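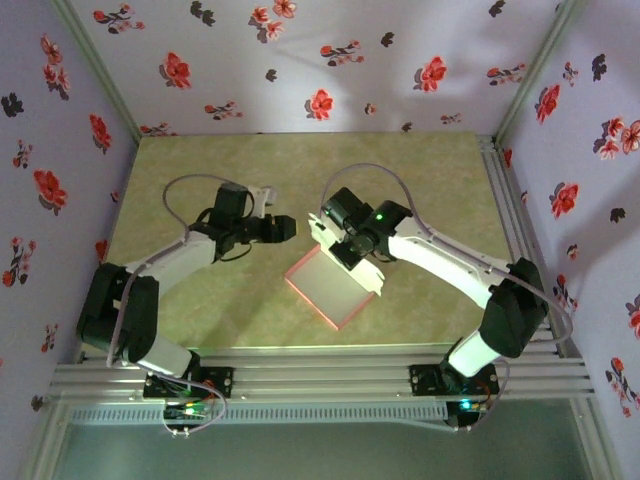 Die beiden Roboterarme an ihrem Tisch, dazwischen eine flache Schale. Foto: Driltari

Driltari lässt Schalen von Roboterarmen vorsortieren

28/06/2023 - Der Laborausstatter Driltari setzt in seiner Packerei zwei Roboterarme ein, die leere Schalen aufnehmen, ausrichten und für die Bestückung bereitlegen. Das teilte das Unternehmen mit. Bisher wurde diese Arbeit vollständig von Hand erledigt. Entlassungen seien nicht geplant, sagte Betriebsleiterin Dagmar Holub.

In der Packerei arbeiten 14 Beschäftigte in zwei Schichten. Sie stellen Sets aus Kleinteilen zusammen, die an Praxen und Schullabore gehen. Pro Schicht werden 238 Schalen gefüllt. Das Bestücken selbst bleibt Handarbeit, ebenso die Endkontrolle. Die Arme übernehmen nur den Schritt davor, der nach Angaben der Belegschaft als der eintönigste gilt.

Für die Beschäftigten ändert sich vor allem der Ablauf. Wer früher am Vorsortierplatz stand, wechselt nun stündlich zwischen Bestückung, Kontrolle und der Aufsicht über die Anlage. Matěj Zeman, seit Jahren in der Packerei, sieht darin eine Erleichterung für Schultern und Handgelenke. Die Aufsicht sei allerdings gewöhnungsbedürftig. »Man schaut viel zu und muss dann plötzlich schnell sein, wenn eine Schale verkantet«, sagte er.

Der Betriebsrat hat der Einführung zugestimmt, aber Bedingungen gestellt. Die Daten der Anlage dürfen nicht zur Leistungskontrolle einzelner Personen verwendet werden, und die Lohngruppen bleiben bis Ende Dezember unverändert. Danach soll neu verhandelt werden. Betriebsratsmitglied Zdeňka Kuruc fordert, die Aufsicht als eigene Tätigkeit einzustufen - mit entsprechender Zulage. Die Geschäftsführung will sich dazu noch nicht festlegen.

Eingerichtet wurde der Arbeitsplatz von der Firma Marnari, die auch die Einweisung übernommen hat. Ein zweiter Tisch mit gleicher Ausstattung ist im Gespräch. Über die Anschaffung will Driltari nach Abschluss der Lohnverhandlungen entscheiden.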